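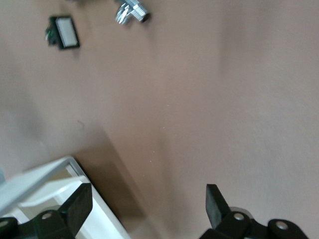 5 July 2024

Stayed home with the film again. I took the day off from the shop because everyone else was off anyway after the holiday, and I wanted to get a full pass through the middle section before the weekend. I started at seven with coffee and the list I made Monday. The middle section is the part about the ferry, and it has been wrong since October. At noon I was still on the second reel of it. I kept getting distracted, and for a while I just sat looking at a stretch of dull pink tabletop with one small black-framed thing lying crooked near the corner. It has a pale panel in the middle and a strip of green down one side. I used the shape of it for a title card. A black border, a light gray center with a bit of texture, tilted a few degrees. It took ten minutes to make and it's better than the one I spent a week on.

The ferry section now runs as follows. Lunside dock in the morning, no sound. Then my aunt's voice from the cassette, the part where she talks about the price of the crossing. Then the home movie of the picnic, slowed down. Then the dock again, from the other side. I cut the argument. I had been holding on to it because it was the hardest thing to get permission for, and that is a bad reason to keep four minutes of anything.

There are 684 clips in the project folder. I know because the program told me when it stopped responding. I restarted it and lost the morning's sound work on the picnic, which I redid from memory in an hour. I think the second version is a little quieter. I have set it to save every five minutes now.

The transfers from Tokgöz came back earlier this week and I finally looked at them properly. Three reels. The first is fine. The second has the color gone almost entirely to orange, but you can tell who everyone is. The third is mostly leader and then a dog running across a yard, and then the end. I don't know whose dog. We never had one. I will ask my mother when she calls on Sunday, though she doesn't like being asked about the reels and usually changes the subject to the weather in Bromport.

They charged me for three full reels, including the one with the dog. I wrote to them about it and then didn't send it.

Money so far: the transfers, the hard drive, the bus fare both ways, and the fee for the song. The song was 60 dollars, from a man who sings it himself on the record and owns it outright. He wrote back the same day and asked only that I spell the title right. I have checked it twice. The other song, the one on the radio in the kitchen footage, I can't afford and will have to cover up. I tried rain. I tried a refrigerator hum. The hum works better but it makes the kitchen sound empty, and there are people in it.

The Skernard festival wants shorts under twenty minutes. I am at roughly 26. With the argument gone it's closer, but I would have to lose either the school photographs or the whole ending. I watched it both ways after supper. Without the photographs you don't understand how old I am when the letter comes. Without the ending it just stops, and I minded that less than I expected to. I wrote down the times where I looked away from the screen, which was the school photographs, twice.

I haven't decided on the narration. I recorded a page of it in the closet with a blanket over the door and it sounded like someone reading out a lease. On the second try I didn't use the page and just told it, and I got two names wrong and laughed in the middle. That one is staying in for now. If it still bothers me in a week I'll put words on the screen like everybody does.

Backed up to both drives. Took the trash out at ten. Tomorrow the picnic again, then the credits, and I need to buy tape and return the projector bulb, which is the wrong size.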